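# The arm that stopped for lunch

The fault report from the Grusilville bench runs to 32 pages, and the technician who wrote most of it would like it known that the interesting part fits on one. "The rest is graphs," she said. "I was asked for graphs."

I'd come to hear about the afternoon in July when a small robot arm, asked to reach toward a few books on a white table, closed its gripper, lifted, swung left and kept on swinging until somebody hit the stop. No one was hurt. A mug was. She has kept the handle.

The arm is a Coltico, bought second-hand, and the software that tells it where to go is a package called Nurex. Between the two sits a bit of home-grown code the shop calls Aguiar, after a street one of them used to live on. Aguiar's whole job is to pass messages along and to complain if they stop coming. On the afternoon in question it passed messages along beautifully.

"It was the complaining it didn't do," she said.

The work itself is dull by design. The arm carries a small camera at the wrist, and the task is to approach a thing on the table, get a grip on it, let go and back off, over and over, with the lighting kept as even as they can manage. They want to know how often the grip is good. By that July they had logged nearly 3000 tries, and the arm had been so well behaved that people had started eating their sandwiches beside it, against a rule printed in large type on the door. 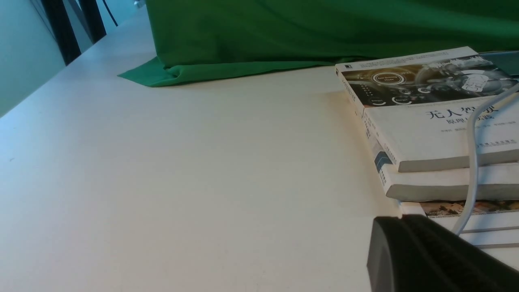 She told me the first sign of trouble was that nothing looked like trouble. The picture on her screen was steady. The joint readings were steady. "Too steady," she said. "A working arm jitters. You get used to the numbers having a bit of a shiver in the last digit. These were dead flat, and I remember thinking, oh, lovely, it's settled down."

What had happened was that the link from the arm had dropped out for 2 seconds. Two seconds is a long time for a robot. Aguiar, finding no fresh reading, helpfully handed Nurex the last one it had. Nurex looked at this and concluded that the arm hadn't moved yet, and asked it to move a bit more. Then it looked again, saw the same old reading, and asked for a bit more again.

"So you've got one end saying, go on, a little further," she said, "and the other end going a little further every time, and no one in the middle mentioning that they've stopped listening to each other. I've been to family Christmases like that."

I asked why the arm's own limits hadn't caught it. She made the face of someone who has answered this in several meetings. The Coltico does have limits, and good ones. It'll stop if a joint goes past its range, and it'll stop if it pushes too hard on something solid. Swinging briskly through open air at an allowed speed breaks neither rule. The mug, being light, didn't count as something solid.

Her colleague at the next desk, who is the one who reached the red button, was less forgiving. He had written the part of Aguiar that repeats the last reading. He'd put it in the winter before to get rid of an annoying flicker in the display, and it had worked a treat on the flicker.

"There's a comment in the code," he said. "It says 'temporary'. I'd rather you didn't print how long it was there." I have the figure and am not printing it.

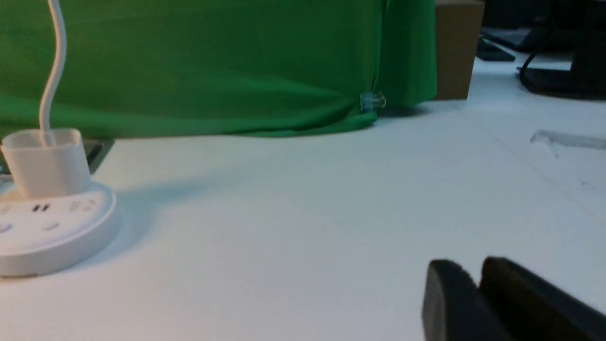
They spent most of the next week trying to make it happen again, which proved harder than stopping it had been. Unplugging things by hand didn't work, because a properly dead link does set off the alarm. Only a short dropout slipped through, the kind where the connection comes back before anyone has got around to declaring it gone. In the end she wrote a little program whose only purpose was to be an unreliable cable. It's the most dependable thing she has ever made, she said, and she doesn't care to dwell on it.

With the mug out of reach and the speed turned down to a crawl, they got the runaway on demand by the third morning. The arm would start its approach, the fake cable would blink, and off it would drift to the left with great confidence. He found it hard to watch. She found it restful, at that speed, and brought a coffee in a cup with a lid.

The fix was short. Every reading now carries the time it was taken, and Nurex won't act on a stale one. If the readings go stale in the middle of a move, the arm stops where it is and stays stopped until a person tells it otherwise. The flicker is back in the display. They have decided to love it.

They ran 3680 tries with the fake cable misbehaving at random, and the arm stopped as it should on every dropout. It also stopped a good many times when it needn't have, usually just short of a perfectly decent grip. She's comfortable with that. He's comfortable with it in the mornings.

The real cause of the original dropout is still an open line in the report. She suspects a connector that had been nudged. He suspects the building. They replaced the connector, and there hasn't been another dropout in normal running, but as she pointed out, there hadn't been one before July either, and she won't sign the line off on the strength of a quiet patch.

I asked what else had changed. The stop button has been moved to where a seated person can slap it. It used to be mounted neatly on the wall, at a height somebody had once thought looked tidy, and he'd had to get up and go around a chair. The arm now starts each session at low speed and has to be told, by someone typing a whole word, to go faster. The rule on the door about food has been reprinted in larger type.
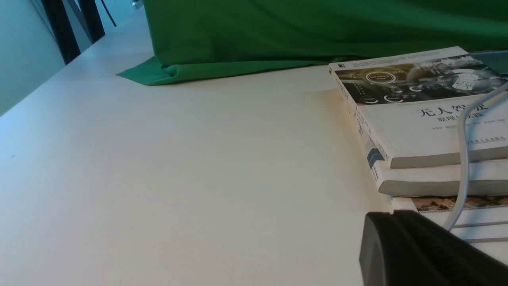

A reader who saw a draft of this piece, and who looks after a palletizing line, wrote back that the shop had got off lightly and had fixed only half of it. Stamping the readings is fine, the note went, but the watchdog belongs in the arm's controller, where no clever code in the middle can talk over it, and anyone still relying on the software to notice it's gone deaf should try eating lunch somewhere else.

I passed this on. The technician read it twice and said it was fair, and that the same point was on page 19 of her report, behind the graphs. The Coltico can be set to stop by itself if commands arrive without a matching handshake. The setting was off when they bought the arm, and neither of them had gone looking for it. It's on now. Switching it on took less time than finding the menu.

Her colleague wanted to add that he does check such things at home. He has a smoke alarm with a test button and he presses it.

"When?" she asked him.

He said he'd have to look it up.

They had another block of tries to get through before the end of the day, so I moved my chair back behind the yellow tape. She typed the word to bring the arm up to speed, got it wrong, and typed it again. It made its approach, hesitated on a stale reading and stopped dead in mid-air. He leaned over and cleared the fault. I noticed that his other hand was already on the button.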